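Small kitchens, fewer plates: a talk with Valbona Dimitrov

Valbona Dimitrov has lived in the same one-room apartment in Pravton for 10 years. The kitchen takes up one wall and has no dishwasher. Last June she gave away most of her dishes, and she says the washing up has been easier to live with ever since.

"I had plates for a dinner party I was never going to hold," she says. "So I'd use a clean one every time, and by evening the sink was full."

She kept 4 plates and a few bowls. The rest went to her neighbor Mirjana Angelovski, who was setting up a kitchen for her son.

Dimitrov is particular about drying. She doesn't like towels for it and doesn't stack anything wet. Plates go on edge, with a gap between them, and they stay there until the next meal.

"My mother piled everything on a cloth by the sink," she says. "The bottom plate was still wet the next morning. I want air on both sides."

She looked for a long, low rack with a grip at each end, so that she could pick it up and wipe underneath. Upright prongs mattered to her as well. She had owned a wire basket before, and the plates slid down flat in it.

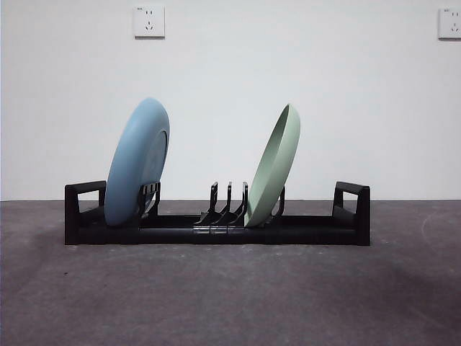
How often does a dish rack need to be washed?

"Once a week is enough for me," Dimitrov says. "Warm water, dish soap and an old toothbrush for the places where the prongs meet the base. If your water is hard, wipe it with vinegar first and leave it for a few minutes."

She has kept a few habits from the old kitchen. Pans are dried by hand and go straight back on the stove. Knives never go in with the plates. Glasses stand upside down on a folded cloth, which she changes every morning.

Angelovski still offers to return the dishes. Dimitrov has told her to keep them.

"When people come over, I borrow them back for the night," she says. "She brings them up, and she stays for dinner."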